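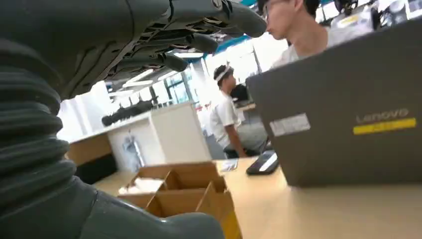 ## 4. Setting up the scoring desk

This section covers the Sestason scoring program for amateur boxing events. Complete section 3 (power and network) first. The supervisor account is needed for steps 1 to 6.

### 4.1 Create the bout sheet

1. Start Sestason on the desk laptop and sign in as supervisor.
2. Select **Event > New**. Enter the event name and the ring letter. The ring letter cannot be changed once the first bout has been opened.
3. Select **Import** and choose the bout list. The file must be saved as plain CSV, with the red corner in the first name column and the blue corner in the second.
4. Check the weight class of every bout against the signed weigh-in sheet. Rows with a missing class are shown in gray and cannot be opened.
5. Set the number of rounds, the round length and the rest period. These values apply to all bouts unless you change them in the bout's own row.
6. Select **Lock sheet**.

> **Note:** A locked sheet can still take a late withdrawal. Open the row, select **Withdrawn**, and enter the supervisor's initials. Do not delete the row – the bout numbers that follow would shift and no longer match the printed program.

### 4.2 Connect the judges' keypads

1. Switch on the Promska receiver and wait for the steady green light.
2. In Sestason, select **Devices > Receiver**. The default port is 2000.
3. Switch on the keypads one at a time, in seat order. Each keypad shows its seat number when it has joined.
4. Ask each judge to press RED, then BLUE. Both presses must appear in the correct column on the desk display.
5. Select **Confirm seats**.

If a keypad shows error 661, it is still paired with another ring. Hold CLEAR until the display goes blank, then repeat step 3 for that seat only.
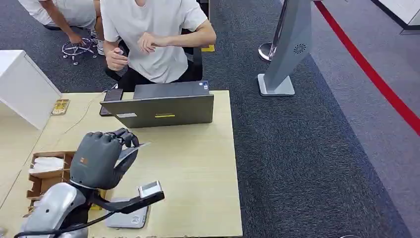 *Figure 4-2. Laptop open at the back of the desk.*

> **Caution:** Do not change a keypad battery during a round. The seat drops out and its score for that round must be entered by hand from the judge's paper card.

### 4.3 Timer and bell

The timer runs inside Sestason and sends its signal to the Lawal bell unit.

1. Connect the bell unit and select **Timer > Test bell**. One long tone should sound.
2. Set the warning tone. The factory setting is 10 seconds before the end of the round.
3. Set the idle limit. The factory setting is 600 seconds, after which the desk display returns to the bout list. Open bouts are not closed by the idle limit.
4. Run one full practice round, with a stop and restart in the middle. The clock must resume from the time shown at the stop.

When the referee calls time, press the space bar. Press it again on the command to box. The count after a knockdown does not stop the round clock unless **Stop on count** is set under **Timer > Rules**.

### 4.4 Closing a bout

1. Wait until all seats show **Sent**.
2. Select **Result** and choose the decision type. For a stoppage, enter the round and the time.
3. Print 2 copies. The supervisor signs both.
4. Select **Close bout**.

A closed bout can be reopened only from the supervisor account, and the change is written to the event log. For log export, see section 6.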